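The Kitchen That Isn't There
An afternoon at the Dralus open day, watching a robot practice its chores
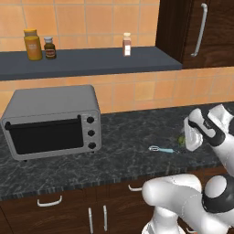

The white arm at work over the simulated counter, a whisk and a small green object within reach.

I showed up at Dralus hungry, which was a mistake, because the first thing they put in front of me was a kitchen on a screen. Orange tiles, dark marble, a toaster oven that made me want cheese on toast. You couldn't cook a thing in it, of course. It's all computer graphics, and the robot that works there is too.

Rajitha Pathirana runs the simulation group, and she talks fast when she's happy. She had the crowd of us squeezed in around two monitors before the coffee was even poured. "Watch the gripper," she said, and we all leaned in like it was the last minute of a ball game.

What gets me about this stuff is how ordinary the chores are. I'd gone in expecting something flashy (blame the movies), and there I was, completely wrapped up in a robot hand holding a white, boxy thing over a countertop. Something green sat right below it. I decided it was a lime and got weirdly protective of it!

Rajitha told us the team ran 2,000 practice rounds in January, and 1,555 of them went the way they wanted. I asked about the others. "Those are the ones we sit and watch," she said. She keeps a folder of favorites and played us a few — a bottle sent flying, a drawer opened with way too much enthusiasm. The guy next to me laughed so hard he had to put his cup down.

Then Dwayne Ambrose let us take turns at the controls. I got 30 seconds, and let me tell you, moving a pretend arm around a pretend kitchen is harder than parallel parking. I kept steering left when I meant down. Dwayne was very nice about it and said most visitors go straight for the toaster oven, so at least I had company.

On my way out I asked him if he'd want one of these at home. He thought about it for a while. He'd take one for unloading the dishwasher, he said, but he's keeping the pancakes for himself. I stopped at the diner across the street and ordered the cheese on toast.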